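Long hallway, two open doors: runner or bare floor?
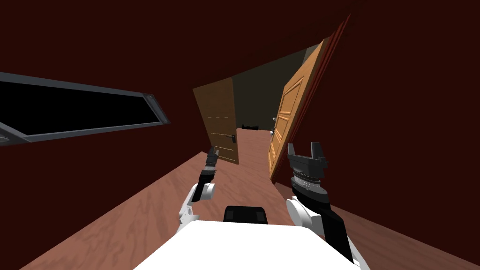
woltau_attic wrote:
So we finally closed on the apartment and I'm stuck on the hallway. My partner wants a runner the whole way down, I want to leave it alone. For me it's the wood floor leading up to that brown door that makes a hallway like this feel warm, and I'd hate to cover it up. But the echo in ours is awful – you can hear someone set down a mug two rooms over. What would you do?

Theano Chrysikopoulos wrote:
Runner, no question. We went without for 2 years and I regret every day of it. Get a thick felt pad under it and leave a few inches of wood showing on each side, so you still get your floor.

protimau wrote:
Disagree with Theano, sorry! Runners in a narrow hall are dirt magnets and they creep. I was straightening mine every single morning. Put something soft on the walls instead. I hung an old quilt and it took the edge off the echo right away.

Theano Chrysikopoulos wrote:
They creep if you skip the pad. Did you have a pad?

protimau wrote:
I had a cheap one, ok. Still wouldn't go back.

kmaksymiv wrote:
Can I ask what color the walls are going to be? With a brown door I'd go creamy, never gray. My mother painted hers gray and it felt like a dentist's office until she gave up and redid it.
– Khrystyna-Mariia

woltau_attic wrote:
Walls are white right now and I was going to leave them, but creamy does sound nice. Quilt idea is tempting too, my aunt has a pile of them. Theano, how long was your runner? Ours would need to be 14 feet and everything I find stops at 12.

Theano Chrysikopoulos wrote:
Mine was cut to order from a roll. Call a carpet store and ask for remnants, then pay them to bind the edges. I paid 30 dollars for the binding and it still looks good.

protimau wrote:
Ok that's a decent price. Try the quilt first though!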